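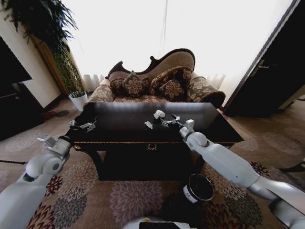

Le mois de février a été consacré à la politique de rangement sur surfaces réfléchissantes. Rappel du protocole : apprentissage par imitation, 1044 démonstrations téléopérées, actions prédites par blocs de 100 pas, deux bras commandés conjointement. L'objet cible est du papier froissé, dont la forme varie à chaque essai.

Le plateau verni pose un problème connu : le reflet de la fenêtre sature une partie de l'image et la profondeur y devient inexploitable. Amrit Després a donc retiré ce canal et ajouté une augmentation de luminosité.
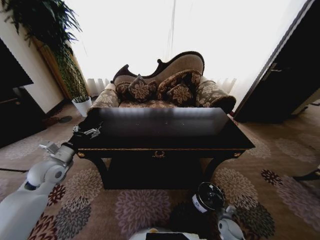

Plateau sans papier, bras gauche près de l'angle avant.

Sur sept configurations d'éclairage, deux restent en échec, toutes deux à contre-jour – la pince se ferme trop haut. Prochaine étape : comparer avec l'encodeur de Pirkley, à jeu de données constant.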